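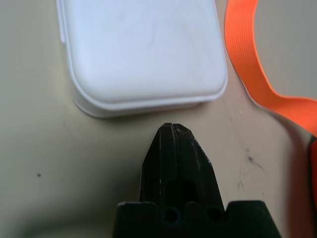
Brilby, 21/08/2018

Soler Bench Arm with Wrist Camera – Open Day Report and Equipment Details

The Soler is a small tabletop robot arm from Stullitz, made for light handling jobs: picking things up, moving them over, opening what can be opened and putting everything back. We had it running in the Brilby showroom for the whole open day, and what a day it was! People came for a quick look and stayed through lunch. A few brought things from their own workshops in coat pockets and wanted to see the arm try them, so the program we had planned was gone by mid-morning.

This page covers what we showed, what visitors asked, and what comes with the arm if you want to book a session of your own.

On the bench

We kept the setup plain. One table, one arm, and everyday things to work on. The white plastic container with the rounded corners got more attention than anything else we put out, and for good reason. A smooth lid gives a gripper very little to hold. The rim is thin, the corners curve away, and a pale box on a pale tabletop is hard for a camera to pick out (the box's own shadow along the rim helps more than you would think).

Then there's the orange strap. Webbing is great fun to watch a robot deal with, as it never lies the same way twice. Set a box down and it keeps its shape. Set a strap down and it makes a new curve every time, and the arm has to work with whatever it gets. We left the strap next to the container on purpose so visitors could see both kinds of problem on the same table, hard and soft, side by side.

The wrist view

The camera sits at the wrist and looks out along the fingers, and we put its picture up on the big screen behind the bench. I think this was the best decision we made. Standing at the rope, you see an arm moving over a table. On the screen you see what the gripper is pointing at, right down to the ribbing in the webbing and the marks on the tabletop. Children got the idea at once and started calling out directions. Some of the adults did too.

The fingers come together in a narrow, blunt tip. That shape is handy for getting in under a rim or beside something without knocking over its neighbor. Ours have done plenty of hours and show it – there is light wear at the tip and along the edges. We could have put on a fresh pair for the day, but several visitors told us they liked seeing a tool that had been used.

Try it yourself

In the afternoon we opened up hand control. Each visitor got 3 tries with the controller, at low speed, with a member of our team on the stop button. Most people went in too fast on the first try and too carefully on the second. By the third, a good many had settled down and were lining up with the edge of the lid very nicely. It was lovely to hear strangers cheering each other on.

What people asked

How hard is it to learn? Hand control takes minutes. Teaching the arm a repeated task takes longer, and we suggest setting aside a full morning for the first one.

Can it work next to people? At the low speed setting, with the guard line marked out and someone on the stop button, that's how we run it at shows. For your own site, please talk to us first about the layout.

Does it need a special table? It needs a steady one. The surface can be scuffed and marked, as ours is, but it shouldn't rock.

Will it handle my parts? Bring them! We would much sooner try your part on the bench than guess over the phone. Shiny, floppy and see-through things are all welcome, and we'll tell you plainly if the arm struggles.

Equipment details

Model: Soler bench arm
Maker: Stullitz
Catalog number: 853
Reach: 600 mm
Gripper: black, two fingers, tapered tip
Camera: small, mounted at the wrist
Modes: hand control, taught task
Supplied with: controller, stop button, table clamps, 2 spare fingers, printed setup guide

The screen and stand from the open day are not part of the set. Any ordinary monitor will do the job.

Seeing it again

The arm stays in Brilby through the fall and can be seen by appointment. After that it moves to our Hikton branch, where the bigger room means more space around the bench – we were shoulder to shoulder this time. The next open day is planned for April, with hand control running all day instead of just the afternoon.

To book a bench session, ask at the front desk of either branch and mention catalog number 853. Let us know what you would like to bring along and how large it is, and we'll have the table cleared and the arm warmed up when you get here.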